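Skurna is a recurring character in the animated fantasy series Tutenum. She is a hedge witch who lives beneath the Lakton bridge and collects a toll from travellers. She appears as a minor villain in Season 1, is absent for most of Season 2, and returns in Season 3 as the keeper of the potion stores at Cadwaladr, the school where most of the series is set.

Appearance

Skurna is short and broad, with grey skin and a long chin. Her hair is white and is kept under a green hood, which she takes off only once, in the Season 3 opener. She wears a brown coat with many pockets, and most of her spells begin with her searching through them for the right ingredient. In Season 1 her eyes are yellow. From Season 3 on they are brown, and the change of colour is never mentioned by the other characters.

Her age is given as 106 in the bridge episode. Later she tells the first-year students that she is 500, but she is trying to get out of carrying a cauldron up the stairs at the time, and the lower number is usually taken as the correct one.

Personality

Skurna is grumpy and easily insulted. She dislikes noise, running, frogs and anyone who whistles. She is also very honest about money. Even as a villain she always gives the right change, and she refuses to take a toll twice from the same person on the same day.

She is a poor flyer and gets sick on brooms. She walks wherever she can, and when the school moves to the island in Season 3 she makes the trip by rowboat, arriving after everyone else has unpacked.

After she moves to Cadwaladr she becomes more patient, mainly with the younger students. She does not like to be thanked and will usually leave the room if somebody tries.

History

Season 1

Skurna first appears when the main group of students needs to cross the Lakton bridge. She asks for a toll of five silver buttons. The students do not have them, so she turns their map into a moth and lets it fly off. They catch it in the next episode, although it stays a moth until the end of the season and has to be read by candlelight with its wings held open.

She is later hired by the Marsh Queen to guard the north gate. She does the job well for one night and then leaves, as the Queen has paid her in fairy gold that turns to leaves by morning. This leaves the gate open for the final battle. Skurna does not take part in the fighting and is seen only at a distance, sweeping the leaves off her bridge.

Season 2

Skurna has one short scene in Season 2. The bridge has been washed away in the flood, and she is shown sitting on the bank with her coat spread out to dry. She has no lines.

Season 3

With her home gone, Skurna comes to Cadwaladr to ask for work. The teachers are divided, and the headmistress agrees to a trial lasting until the end of March. Skurna is put in charge of the potion stores, which have not been sorted in years. She finds the missing jar of sea smoke on her first morning, and this later cures the students who have been turned to glass.

She is given the post for good in the last episode, together with a key and a new hood. She keeps wearing the old one.

Powers and abilities

Skurna's magic is mostly small and practical. She can turn paper and cloth into insects, mend rope by talking to it, and tell whether a coin is real by smell. She cannot affect anything made of iron. This is her main weakness in Season 1, when the students get past her by hiding under a cooking pot.

Her strongest spell is the Feather Knot, which holds a person in place for as long as the caster can keep a feather upright. She uses it twice in the series.
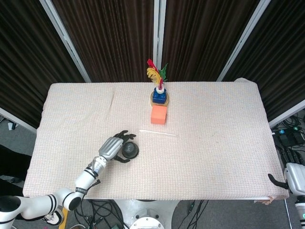

The Feather Knot is the spell most often copied by fans of the show, and it has its own short scene in the Season 3 potion class. The students are told to find any steady base and stand their feathers in it before saying the words. At home, fans tend to use what is in the toy box, such as red, yellow and green feathers rising from a blue building block on a round wooden base. In the episode the feathers are all grey, and Skurna sticks hers in a boiled turnip. The class goes badly — every feather falls over except hers, and the whole class is left stuck to the floor until supper.

Relationships

The Marsh Queen

Skurna worked for the Queen for one night and has never forgiven her for the false gold. When the two meet again in Season 3, Skurna hands her a bill.

Pim

Pim is the first-year student who helps in the potion stores. Skurna calls him "boy" for several episodes before using his name. He is the only student allowed to touch the top shelf.

The moth

The moth that used to be the students' map follows Skurna around the school in Season 3. She says it is a nuisance, but leaves a lamp lit for it.

Trivia

Skurna's birthday is 13th February, according to the calendar on the wall of the potion stores.

The sign on her bridge is spelled "TOL" in the first episode and "TOLL" in every later one.

She is the only member of staff at Cadwaladr who is never shown in the dining hall.

Her coat has a different number of pockets in almost every episode.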